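本站使用 Cookie 以改善浏览体验，继续浏览即表示同意。[接受] [设置]

打印本页 | 用电子邮件发送

主题：网购鞋“大半码”这个说法到底靠不靠谱

慢跑的老徐 发表于 2018-09-16
六月在 Stenach 官网买了一双，客服说他家偏小，让我买大半码。照做了，后跟一路滑，跑完 17 公里脚趾全磨。想问问这种建议有依据吗，还是客服统一背的话术？

Ulla_su 回复：
我觉得有依据。脚跑久了会胀，前面留一指宽是常识。你滑跟多半是鞋带没系好，最上面那个孔用上了吗？

慢跑的老徐 回复：
用了，锁跟系法也试了，照滑。

半夜不睡 回复：
“常识”两个字我先打个问号。留一指宽，谁的手指？我跟我老婆的手指能差出半码来。再说各家鞋楦不一样，同一个码，Levine 我穿着挤，别家能塞两双袜子。
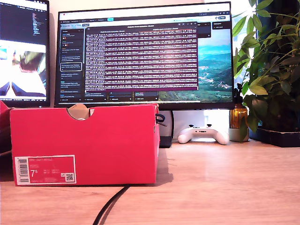 我的看法是鞋码这东西只能在同一家、同一款里比，换一代都未必准。有人说量脚长对照表最科学，我照着毫米数买过三次，错了两次。商家的表是给“标准脚”做的，宽脚、高脚背的人看了等于没看。盒子标签上一个大大的 7.5，看着挺精确，可它不告诉你前掌多宽。还有美码英码的问题，不写清楚的店我一律不买。

Judite Sequeira 回复：
楼上说得太绝对了吧。我在店里卖过两年鞋，按表买合脚的人还是多数，不合脚的才会来论坛发帖。

半夜不睡 回复：
“多数”是多少？店里有记录吗？不退货不等于合脚，好多人是懒得退。

Judite Sequeira 回复：
没有记录，凭印象。那你三次错两次也不算统计啊。

半夜不睡 回复：
这个我认。

Ulla_su 回复：
别吵了。老徐你下午量一次脚，站着量，两只都量，按大的那只选。

慢跑的老徐 回复：
量了，左脚长一点点。退货要自付 25 块运费，还得“不影响二次销售”，我都跑过了，估计没戏。准备垫个后跟贴再试试。

半夜不睡 回复：
后跟贴我也不太信，贴完记得回来说一声。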